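When I got Clyde Holloway on the phone at 7 in the morning, he was already eating lunch. "I start early," he said, chewing. "The arms don't care, but I do."

Clyde writes the house rules for Boltside, a small shop that sets up robot arms for sorting and packing work. His rulebook used to run to 27 pages. In July he cut it down to 2, and I'd called to find out how on earth he did that (and, okay, whether I could steal it).

"I went through and asked people which rules they could say back to me," he told me. "They could say 3. So I figured we had 3 rules and a lot of paper."

The first one is about reach. Before anyone runs a new task, they work out how far the arm can go at full stretch, and people stay outside that while it's moving. I asked if that wasn't overkill for a tabletop job with light parts. "Light parts, sure," he said. "The arm's the same arm, though. It weighs what it weighs."

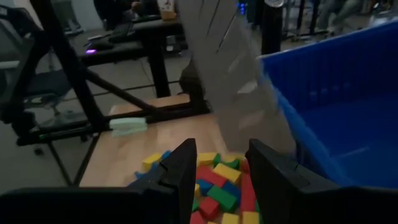
The second rule is that whoever starts a run keeps a stop button within reach until the run is over. No handing it off with a nod! Clyde is fierce about this one. If you want coffee, you pause the arm, say out loud that it's paused, and then go get your coffee.

And the third is the log. Every stop gets a line, even the dull ones – a dropped part, a bad grip, somebody got nervous. Their log for the Lusevard job has 717 lines in it, and Clyde says he has read every one of them.

"People think a stop is a black mark," he said. "I had a guy apologize to me for hitting the button. I told him, please, hit it again."

I wondered what he does about the formal standards, the thick ones with the numbered clauses. He laughed. Those still apply, he said, and the risk assessment for each cell sits in its own binder. The 2 pages are just what hangs on the wall. He's working on a version for Stilla next, and they've already asked him to add a page. He's thinking about it.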